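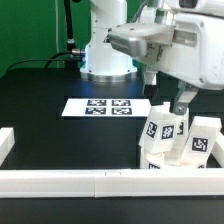 Our equipment budget for next year has to be in by the end of July, and for once I'm not the only person at Nutbridge who wants to talk about it. The big line is a second pair of robot arms for the sorting bench, and I've been going round asking people what they'd really spend the money on. Elba Jara, who runs the bench, started with the cheap stuff. She wants more of the white foam blocks with the square markers on, another printed card of four to lie flat on the table, and a low wall round the edge so the blocks stay where the arms can get at them. None of that costs much, but it was left out of the last budget completely and we ended up paying for it out of the stationery money (sorry, everyone who wanted pens).

The arms are another matter. We've got 2 quotes in, one from Rarnel and one from Skivel, and they're hard to compare. Rarnel's price has the grippers in it but no spare fingers. Skivel will throw in a set of fingers and a day's training, then charge separately for delivery - and for the cables, which I thought was a bit cheeky!

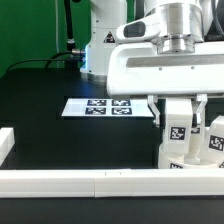 Spare fingers are 326 pounds a pair from Rarnel, and Elba would like two pairs on the shelf before anything new gets switched on. I'd go along with that. Waiting for parts cost us more than 71 hours of bench time last year, and that was with the same number of arms we have now.

Ulises Insaurralde in purchasing has also asked Ķēniņš for a price on leasing, so we could hand the arms back if the work dries up. I quite like the idea, though he says the monthly payments would come out of a different pot and that means another form. He's hoping to have their figures next week.

If you use the bench and there's something you need, tell Elba or me before the list goes in. Tables and lighting count too, and so does storage.

Posted 2019-07-03

Search this site Enter keywords Go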